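Incidencia 1569 - Wifi de la planta baja se cae cada tarde
Estado: abierta
Prioridad: media
Sede: Wiltthorpe, edificio Dubey
Relacionadas: 1514 (cerrada en noviembre, mismo síntoma pero en la primera planta)

Apertura, jue 9 de junio

Desde el lunes los portátiles de la planta baja pierden la red después de comer. No todos a la vez. El icono sigue con señal pero no carga nada, ni el correo ni el servidor de archivos. Se recupera solo al rato o desconectando y volviendo a conectar. Por cable todo bien. Móviles: unos sí, otros no.

Nos urge porque a esas horas se suben los pedidos a Mevdale y se quedan a medias, luego hay que borrarlos a mano.

Respuesta soporte

Recibido. Por favor mandad:
- modelo y versión de firmware del punto de acceso
- IP que tiene un portátil cuando falla (ipconfig /all, entero, no recortado)
- si el fallo coincide con algo: reunión, visitas, copia de seguridad
- foto de la mesa donde más falla

Respuesta usuario

Punto de acceso Drarnico, el del techo del pasillo. Firmware no lo sé, no tengo la clave de administración. Pego lo del portátil cuando falla:

Dirección IPv4 de configuración automática: 169.254.x.x
Puerta de enlace predeterminada: (vacío)
Servidor DHCP: (no sale)

Coincidir, pues los martes y jueves hay visitas y es cuando peor va. Pero el lunes tambien falló y no vino nadie. Adjunto la foto.

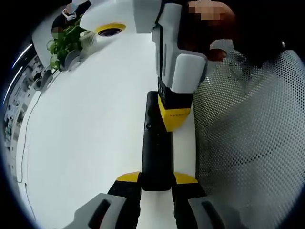

Adjunto 1. Mesa blanca de la planta baja.

Respuesta soporte

Ok. 169.254 es que el portátil no recibe IP, o sea que la radio no es el problema, no toquéis canales ni potencia. Apunta a DHCP. Dos opciones: rango agotado o un segundo servidor DHCP metido por ahí.

He entrado en remoto al router. Rango de la wifi muy corto y concesión de 10 días (!). Cada móvil de visita se queda la dirección reservada más de una semana. Es lo mismo que en la 1514, se corrigió arriba y abajo se quedó sin tocar. Fallo nuestro.

Cambios hechos:
- concesión bajada a 5 horas
- rango ampliado hasta el final de la subred, dejando fuera impresoras
- concesiones caducadas borradas
- red de invitados en su propia VLAN: PENDIENTE, hace falta cortar unos minutos

Probad esta tarde y decid algo.

Respuesta usuario

Probado. Mejor, los portátiles entran a la primera. La impresora de etiquetas ha desaparecido, eso sí. Antes imprimía sin problema.

Respuesta soporte

La impresora estaba por DHCP sin reserva, no con IP fija como ponía en el inventario. Al borrar concesiones ha cogido otra. Reserva creada con la IP antigua. Apagar, encender, imprimir página de prueba. Si en la hoja sale la IP vieja, listo. Si no, mandad foto de la hoja.

Respuesta usuario

Sale la vieja. Imprime. Una subida a Mevdale se ha vuelto a cortar pero creo que era el archivo, pesaba mucho. La segunda vez ha entrado.

Nota interna

No cerrar todavía. Falta VLAN de invitados y subir firmware del Drarnico (va dos versiones por detras). Pedir ventana de corte a primera hora, antes de que abran. Revisar tambien la concesión en el almacén, que seguramente esta igual. Corregir inventario de impresoras.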